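Wednesday, workroom, textile bench

Started after lunch and meant to do only the mending pile, but the cabinet top was such a muddle that sorting came first. I'd put the two white prints down together (my own fault, they look so alike once they're bunched up!) and had to pull them apart before I could tell what was what.

The vine print is the one I like. White ground, gray-green leaves, very soft, and it creases if you so much as look at it. I held it up by the top edge and let it hang for a bit to see how it falls. Nice loose folds, and I'd be tempted to leave it unironed for the Purketwood display, but Imke Baumgart will want it pressed and she's the one hanging it, so pressed it is. Cool iron, cloth in between. The other print stays in its heap until I've matched it to the list. Small patterned scrap at the right end of the cabinet: keep, please don't sweep it up, I want it for testing thread color.
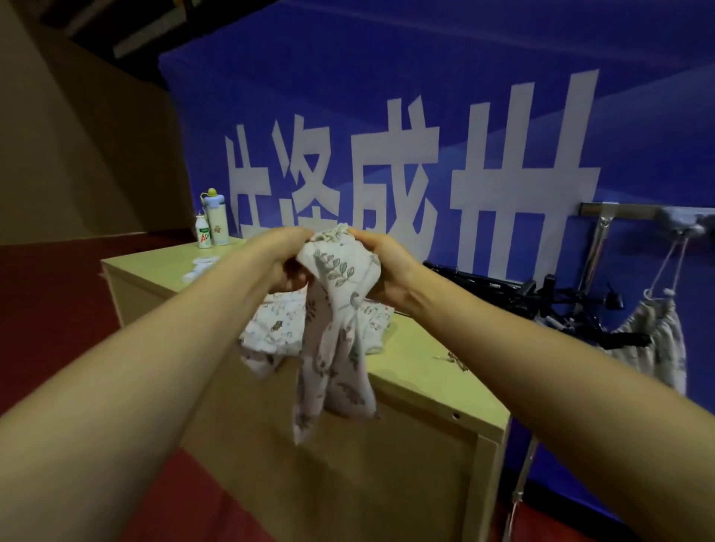

Blue floral, loose threads

Moved on to the light blue cloth with the little white five-petaled flowers and the dark brown stems. Pretty thing, but what a tangle of white threads coming off it. My plan:

Lay it flat and find where each thread starts before cutting anything. Trim the frayed ones short, small scissors only. Fold the raw edge under twice and run it at stitch length 2, white on top, and use up the Otudow thread on the bobbin (spool 17, nearly finished). If the edge still wants to go after that, I'll bind it with the Prajapati tape, though I'd be sorry to lose the width.

The table needs clearing before I can spread the whole cloth out. Tripod off first, cables and all, then the fan and that little silver tool, which I'd like to go in the tin by the door and stay there. Bottles can stay in the back corner, they're far enough from the fabric.

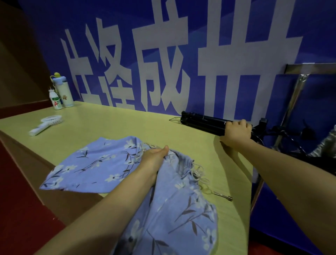
STILL OPEN

Vine print: press, then onto the rack. Not folded, please, the creases take forever to get out.

Second white print: find it on the list. I have it down as 291 but there's a question mark next to that in my own handwriting, so who knows what I was thinking in March.

Blue floral: edge as above. Imke, if you get to it before me, do a few inches and leave the rest so we can look at it together.

Shopping: white thread, pins, and another roll of the Drusgate interfacing, the thin one. We have 13 pieces waiting for it.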